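Start > Projects > Skurholm > Gallery

Good practice for hand-held grippers

In the Skurholm project we collect recordings of housework, so that robots can learn from them later. On this page Damir Radulović and I show the work together with the rules we follow. The rules were agreed in February, and there are seven of them. Only those about handling are given on this page; the rest are in the Jastmont handbook.
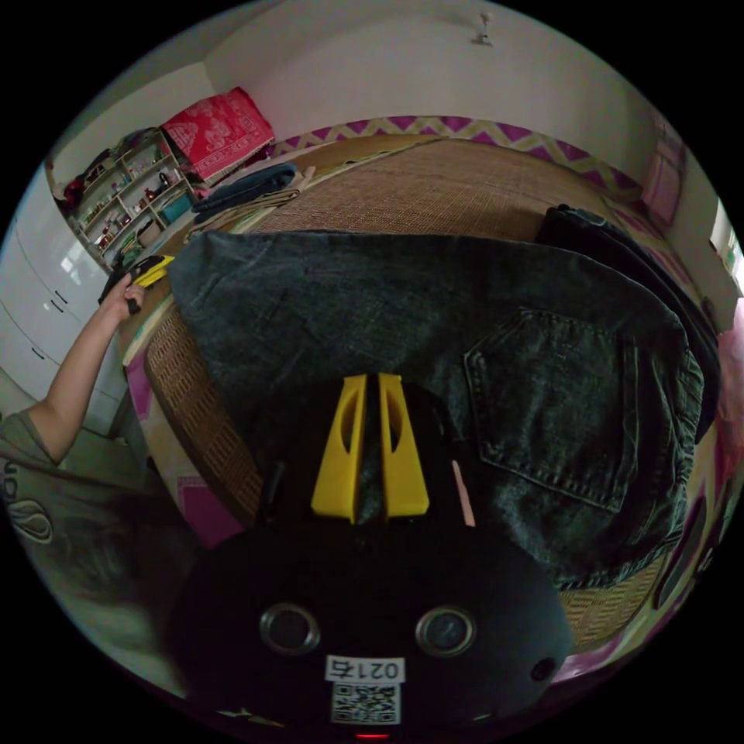

Rule 2 is about labels. Every tool must carry its own code, and the code must stay readable during the whole session. We place it on the face of the gripper, as with the white QR sticker under the two round openings, and we do not cover it with tape. If a sticker is damaged, stop and print a new one before you continue. Jeans and other heavy cloth are handled with both fingers free of threads. Please check the gap between them before each take.

After around 200 takes the fingers are inspected and the result is written in the log.

Text: Bakari Temba

3 comments | 7 shares

Contact | © Biria 2020 | Back to top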